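4. What people touched on the Kotden tours
4.1 Hands on walls
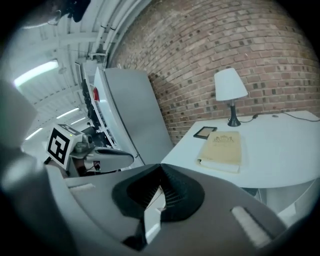 When I started joining the tours at the old Kotden fever hospital, I thought I was going to write about what people looked at. The building had been shut for decades, the paint was coming off in sheets, and everyone who signed up had seen the pictures in the local paper. So I brought a notebook ruled for gazes: who looked where, for how long, and what they said next. By the second tour I had given up on that and was writing about hands. People touched the place all the time. They ran a thumb down the grout in the Okafor ward and pressed their palms against the boiler room door, and a surprising number of them reached for the stair treads, which meant bending right down while a line of other visitors waited behind. What they went for, mostly, was texture. Smooth gray surfaces got very little attention, even glossy ones that caught the light. Fine, even ridges, like the ones on the black rubber pad in Figure 1, were another matter – the treads at Kotden have ridging of much that sort, and people stroked it, across the lines first and then along them. I started using "ridged," "smooth" and "broken" as my three codes, and I kept them for the rest of the project.

I should say how I got my material. Over one season 3566 people went through the hospital on guided tours out of Jindley. I walked along on as many as the guides could stand, and I did longer interviews with 44 visitors, usually on the bench by the Flirngate landing while they waited for the boat back. There were 4 regular guides. Two of them, Hagos Berhe and Tamsin Iwasaki, let me record their tours from start to finish, and most of the guide talk quoted in this section is theirs.

The official line on touching was simple: please don't. It was on the ticket and in the safety talk at the landing, and there was a sign about it in the entrance hall. Then the tour began and the line got blurry very fast. Hagos, who gave the safety talk with real conviction, would get to the Okafor ward and say "feel how cold that is" about the tiled wall by the window. I asked him about it over coffee and he laughed and said he'd forgotten he did it. Tamsin never invited anyone to touch anything, but she leaned. She leaned on the door frames and on the nurses' counter while she talked, and within a minute or so half her group would be leaning as well. I have six separate entries in my notes that just say "everyone leaning."

Now, there's a good deal of writing on touch in museums, and I went through it in Section 2. Most of it is about objects. Somebody hands you a flint or a teacup, and there's a table and a member of staff and maybe a pair of gloves. I didn't find it much help with buildings. You can't be handed a ward. You are already standing in it, with the floor coming up through your shoes, so the question of whether visitors are "allowed" to touch is a bit strange from the start. Several of the people I interviewed made this point better than I can. Bernadette Mahmoud, who came with her uncle Reginald, told me she'd felt silly being told to keep her hands to herself when the handrail was the only thing keeping her upright on the stairs.

Reginald Mahmoud's interview is the one I keep going back to. He had been a patient at Kotden as a boy of six, and he had not set foot in the building since. I expected (and I think the guides expected) that he would want to find his bed, or the window he'd looked out of. He wasn't interested in the window. He wanted the wall beside where the bed had been, low down, at the height a child's hand would be if the child was lying on his side. He got down on one knee and felt along the boards for a good while. In the interview he said there used to be a seam there that he picked at when he couldn't sleep, and that he couldn't tell whether he'd found it or just wanted to. I've left that as he said it.

Compare that with Cletus Schumacher, a retired plasterer with no link to the hospital at all. Cletus touched more of the building than anyone else in my notes. He knocked on things. He'd put his ear near the wall, knock twice, and tell whoever was closest that it had blown, meaning the plaster had come away from what was behind it. By the end of the tour he had a small following. Here was somebody doing the very thing the ticket asked people to avoid, and the group treated it as extra content. Tamsin let it go on, and told me later that she'd picked up two lines for her own script from him.

I want to be careful about lining these two men up as if they were opposite types, the one who remembers and the one who knows. That was my first draft, and it fell apart when I reread the transcripts. Cletus talked at length about his father's hands. Reginald, for his part, had firm opinions about the repair work and thought the new boards in the corridor were a disgrace. What they shared was that both went for surfaces where something had been broken or worn, and both did it without asking.

That pattern holds across most of the interviews, with one large exception that I take up in 4.2. In August the trust closed off the upper floor for roof work, and the tours were cut down to the ground-floor wards and the laundry. The ridged treads were out of reach, and so was nearly all of the damaged plaster. I expected to see less touching. What I got was a different kind, mostly of the laundry machinery, and a lot of grumbling at the landing.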